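Clukmont Community Help > Catering and small retail > Display and storage
Wrapped sandwiches on a counter: wicker basket or flat tray?
Posted by Lautaro Ledesma, 2018-06-08

I am setting out a small self-serve counter for a staff tea room at a site with 29 people on the day roster. The stock is wrapped sandwiches, bagged bread, packaged snacks and bottled soft drink. I have round wicker baskets and rectangular trays with rounded corners to work with, plus a wire rack for the bread and clear acrylic stands.

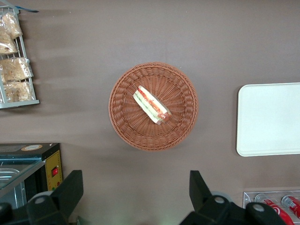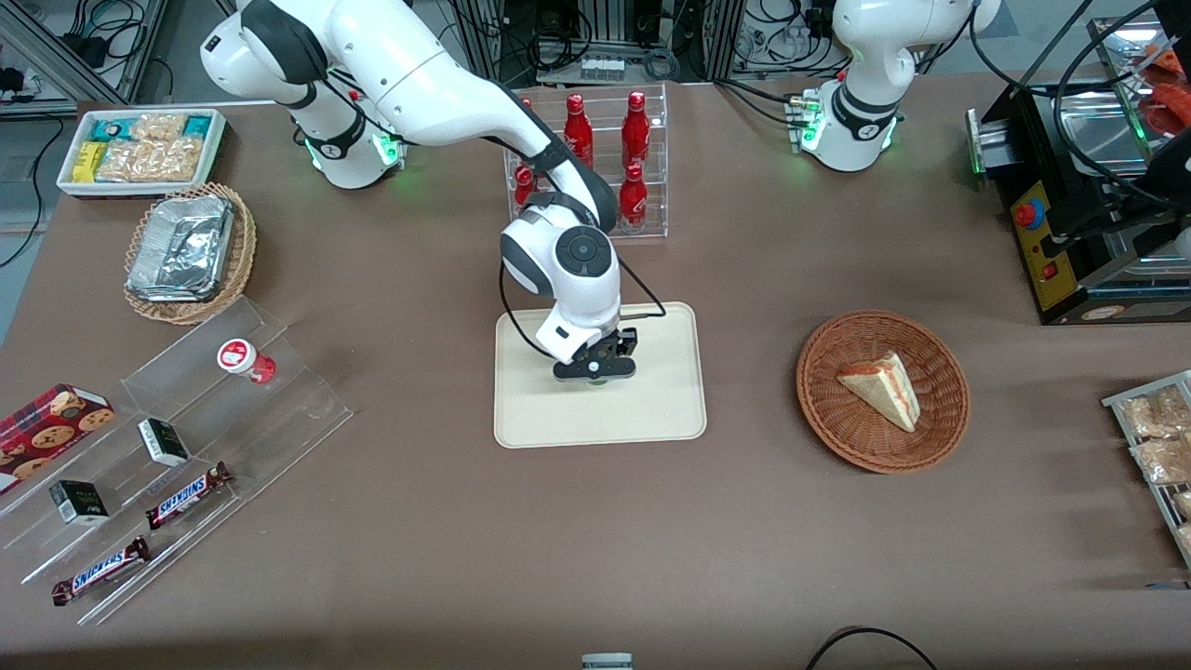 First photo: wrapped sandwich in the wicker basket, bread bags in the wire rack. Second photo: the wider table, with the drinks and snacks.

What I want to settle is which container the sandwiches should go in. The basket looks better and people recognise it as the place for food. The tray is easier to wipe and takes a rectangular pack without wasted space. The wicker has no liner at present. Everything that would go in it is wrapped, so I have assumed that direct contact is not an issue, but I would like that confirmed. I also want to know whether the drinks belong at the front or the back.

The table is brown and the room is air conditioned. There is no refrigerated display and the budget does not extend to one. The nearest fridge is in the next room.

Kobe Van Damme
Member, 584 posts

Taking the container first. Wicker is acceptable for fully wrapped food. The difficulty is cleaning. A woven base holds crumbs and dust between the strands, and if a wrap splits you cannot sanitise the weave properly. Use a removable liner. Options, in the order I would try them:

Food-grade paper liner, replaced daily.
Shallow foil tray, replaced when marked.
Washable plastic insert cut to the base.

A foil tray inside a round basket leaves gaps at the sides, so small items slip down next to it. Paper follows the curve better.

For rectangular packs I would use the tray. A round basket takes sandwiches well enough while there are only a few, but once they overlap the lower ones get squashed and people dig through them to read the labels. In a flat tray they can stand on edge, cut face forward, with the filling visible. Keep the basket for bread rolls or bagged biscuits, which tolerate being turned over.

Drinks go at the back. Bottles are tall and will hide anything placed behind them. Acrylic racks are light when they are empty, so check that the rack does not tip as the top shelf is emptied. Two small dots of museum putty under the front edge will hold it.

The larger matter is temperature. Meat, egg or dairy fillings should not sit out on a table all day, wrapped or otherwise. Put out a small quantity, write the time on a card and replenish from the fridge. Check your state food authority for the time limits that apply to you. I would not go by a figure from a forum.

Norðdahl
Member, 18 posts

Go with the basket. We have had one in our lunch room since February and it has been fine. Looks nicer. Ours came from a discount shop and no one has complained.

Firkanen
Member, 2,000 posts

I agree with Kobe on the liner and on temperature. A few additions.

Wire racks suit bagged bread because air can move around the bags, but check the cut ends of the bars. A burr will open a thin bag. Run a cloth along each bar and file any point where it catches.

If you use a stepped acrylic stand, put the lighter and flatter packs on the upper tiers and anything boxed at the bottom. Clean it with warm water, a little dish detergent and a microfibre cloth. Do not use methylated spirits or a window cleaner containing ammonia - both can craze acrylic over time, and the fine cracks start at the bends.

Leave a hand's width clear between containers. People reach across, and the sleeve usually catches whatever is tallest.

On wicker generally, buy two baskets the same size so that one can be brushed out and aired while the other is in use. Do not soak them. Brush along the weave, wipe with a damp cloth and dry them upside down on a rack, out of direct sun.

Lautaro Ledesma
Original poster

Thanks. Sandwiches will go in a tray, bread rolls in the basket with a paper liner. I will keep most of the sandwiches in the fridge next door and bring them out in small lots with a time card. Will check the rack for burrs before it goes back into use.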